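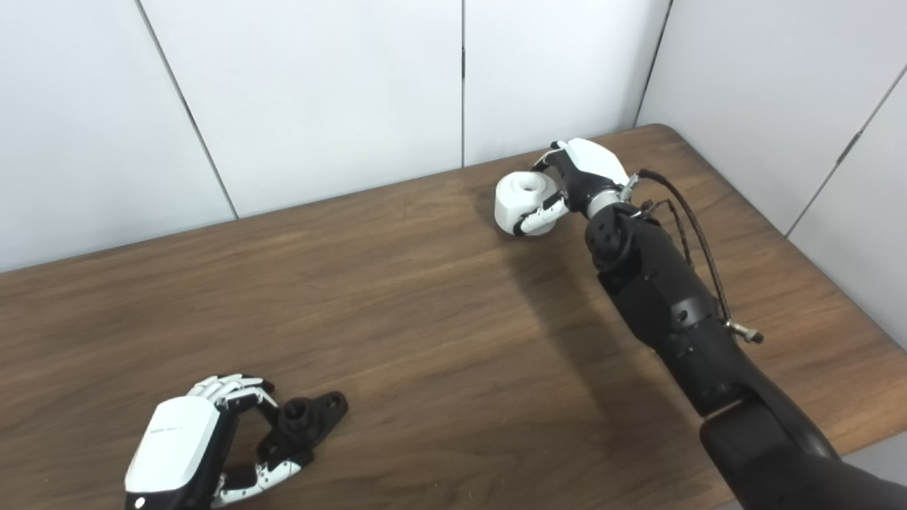

Wiping varnish keeps an indoor table serviceable for years, but it wears first where hands and plates rest. A maintenance coat restores those areas without stripping the top to bare wood. The work is best done in place, with the table left in its usual corner if the walls are smooth panels that wipe clean. On a medium-brown top with darker streaks in the grain, like this one, a thin spot is hard to see from above. Look along the surface at a low angle instead. Sound varnish shows an even sheen, and worn varnish goes flat.

Before you start
The room should be at 61 degrees Fahrenheit or warmer and stay there overnight. In November, heat the room the evening before. You need mineral spirits, a gray abrasive pad, lint-free cloth, nitrile gloves and oil-based wiping varnish. Do not use this method over wax or a silicone polish.

Cleaning
Dampen a cloth with mineral spirits and wipe the whole top, turning the cloth often. Stop when it comes away clean. Let the surface dry for 43 minutes before abrading.

Abrading
Rub with the pad along the grain, using light, even pressure. Ease off at rounded corners, where the film is thinnest. The top should look uniformly dull. Vacuum, then wipe once more with a fresh cloth.

Coating
Fold a cloth into a flat pad and charge it with varnish until damp. Work in full-length strokes from the far edge toward you, overlapping each by a third. Do not go back over an area once it starts to drag. Wipe any runs off the edge profile.

Drying
Leave the top alone overnight. A second coat may follow once the first no longer feels tacky. Avoid hot dishes for one week.

Lay used cloths flat outdoors to dry. Oil-soaked cloth can ignite if left in a pile.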